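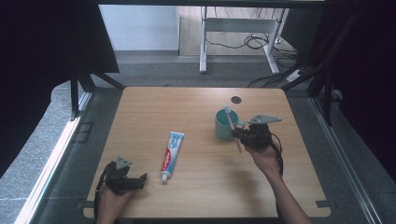
Toothpaste tube and toothbrush cup on a square table.

7. Posting a wedding or engagement notice

Use this section to place a family notice on your Trolport page.

1. Sign in and choose Notices, then New.
2. Select Engagement, Wedding or Anniversary. The type can't be changed after posting.
3. Enter both full names as you want them printed.
4. Add parents' names, home towns and the month of the wedding, e.g. May.
5. Type your wording. The short form allows 100 words, the long form 200.
6. Press Preview and check every spelling - names are not spell-checked.
7. Press Post.

Note: Mark late relatives with the Late box. Do not type the word as well.

Caution: Posted notices are public. Leave out street addresses and phone numbers.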